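Lavus Assisted Handling Project
Interim progress report to the Gruvham Fund
Submitted 15 November 2018 by Wumpini Bawa, Project Lead

1. Purpose of this report

This report covers the second reporting period of the grant. It sets out the work done on teaching by demonstration, the state of the recorded material, spending against plan, and the matters on which we ask for the Fund's guidance.

2. Work completed

The main activity in the period was the recording of cloth handling demonstrations by remote control. Operators at the Dogbe site guide the arm through each task with a pair of hand controllers while watching the view from the wrist camera. Every demonstration is stored with the camera video, the arm positions and the opening of the gripper.

A total of 745 demonstrations were recorded. Of these, 297 concern the first step of folding, in which the gripper must approach a corner of the cloth and close on it. The remainder cover lifting, carrying and laying flat. Recording of the carrying task began in October, later than planned, owing to a delay in the delivery of replacement controllers.

Corner approach has taken more operator time than any other step. The fingers have to be lined up on either side of the corner before they close, and small errors in height are hard to judge from the wrist view alone. Operators were asked to slow down over the last part of the movement, and the recording guide has been changed to say so.
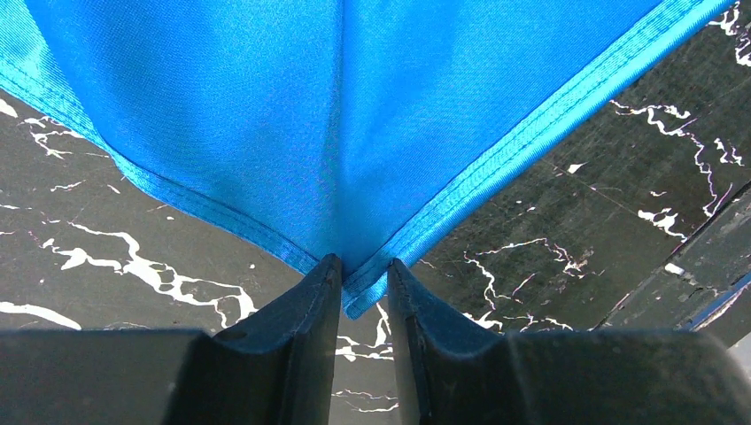 Figure 1. Wrist camera view with the gripper fingers on either side of a hemmed corner of blue cloth.

Hemmed corners are treated as a separate group in the records. The layers and stitching at the tip make them thicker than the cloth next to them, and the grip width that suits one part does not always suit the other. Operators now note the type of edge at the start of each session.

3. Quality of the recorded material

All demonstrations were reviewed by a second member of staff before being accepted. The review led to the removal of 38 recordings, mostly for dropped video or for long pauses in the middle of a movement. These are not included in the total given above. A first round of training on the accepted corner recordings has started on the Firnel workstation – results will be given in the next report, once the test plan has been agreed.

4. Staffing and spending

Two operators completed their training in the period and now record without supervision. Spending on staff time is in line with the approved budget. Equipment spending is slightly under plan, and we propose to carry the balance forward for spare finger pads.

5. Matters for decision

The Fund is asked to approve the carry-forward described in section 4, and to confirm whether towels may be added to the list of test items for the next period. A reply before the next recording block would allow the session schedule to be set in good time.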